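Floors, mops and the things I've stopped doing

We moved to Stellesden in December, which is a daft month to take on a house with hard floors in nearly every room. Wet boots, wet dog, grit off the lane. I'd had carpets all my life and I thought a mop was a mop. I've learnt a fair bit since then, some of it from Kelly Bastos who cleaned holiday lets for years, and a lot of it from getting it wrong!

Start dry. I know everybody says it, but I used to skip it and then wonder why the water went grey before I was out of the hall. Sweep or vacuum first, and do the edges with the crevice tool, especially along skirting boards and under the front of the kitchen units where the crumbs go to live. If you've only got time for one half of the job, do this half.

A dry flat mop is quicker than a broom for hair and fluff. Push it in long S shapes and don't lift it until you get to the end, otherwise you drop the whole lot in the middle of the room and have to chase it about.

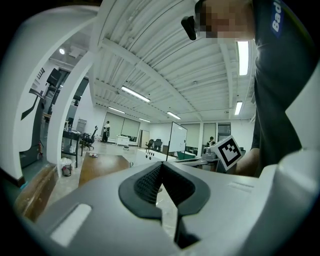 Now, how much cleaner to use. Less than you think. My old habit was a big glug of whatever was under the sink and the kitchen floor always felt tacky afterwards – I blamed the tiles for months. Now I use a small squirt of plain washing-up liquid in a bucket of warm water and that's it for everyday. If yours is already sticky, go over it twice with clean water and nothing else before you try any fancy product. It took two goes on ours and the difference under bare feet was lovely.

Vinegar gets recommended for everything, and I do love it for the kettle, but keep it well away from marble, limestone and travertine. It's an acid and it'll take the shine off in dull little patches that you can't wipe away. Same goes for lemon and for most limescale sprays. If you don't know whether your floor is real stone or a tile printed to look like it, use a pH-neutral cleaner and you can't go far wrong.

Wring the pad out properly. It should be damp, and if you can see puddles behind you there's too much water. This matters most with wood and laminate, where the wet sits in the joins and the edges start to lift. Vlastimil Šimko next door had a beautiful oak floor in his back room and a steam mop he was very proud of, and I'm afraid the two didn't get on.

Work backwards towards the door. I've mopped myself into the corner by the fridge more often than I'd like to admit, and once I stood there for ages in my socks with the phone ringing in the other room.

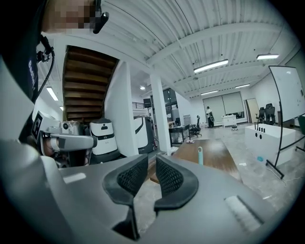

Pads next. I keep four on the go and swap as soon as one looks dirty, usually after a room and a bit. Wash them at 60 if the label allows, and no fabric softener, ever. It coats the fibres and then they just smear. A pad that's gone that way can sometimes be rescued by a hot wash with a spoonful of soda crystals and an extra rinse. Dry them on the line or over the bath. The tumble dryer made mine go hard round the edges.

For scuffs, try a clean tennis ball first (rub gently, it's surprisingly good on black shoe marks). If that doesn't shift it, a dab of bicarb on a damp cloth, but test it somewhere hidden as bicarb is slightly gritty and can dull a glossy finish.

Ledges, low shelves and window seats come before the floor. All that dust has to land somewhere. I go round with a barely damp cloth, then a dry one straight after on anything wooden, and by the time I've done that the floor's ready for its turn.

A flat mop is also much kinder on the back than the old string sort. Keep the handle upright and fairly close to you, and let your feet do the moving. If yours has an adjustable pole, set it so the top comes up to your chin or thereabouts. 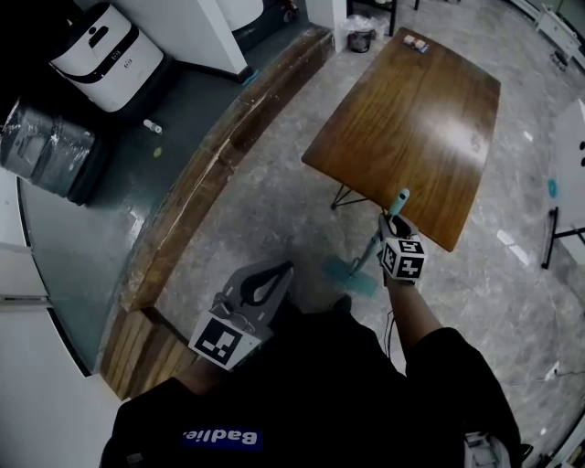
Flat mop with a teal pad, down on the grey marble-patterned floor.

And hang it up when you're done, pad off. A mop left standing on a damp pad smells of pond by the morning, and so does the cupboard. Ours lives on a hook behind the utility room door next to the dustpan.

Grout is a whole other subject and I'm still fighting with mine. I've got an old toothbrush, a tub of bicarb and half a bathroom done, so I'll write that one up when I've finished the other half.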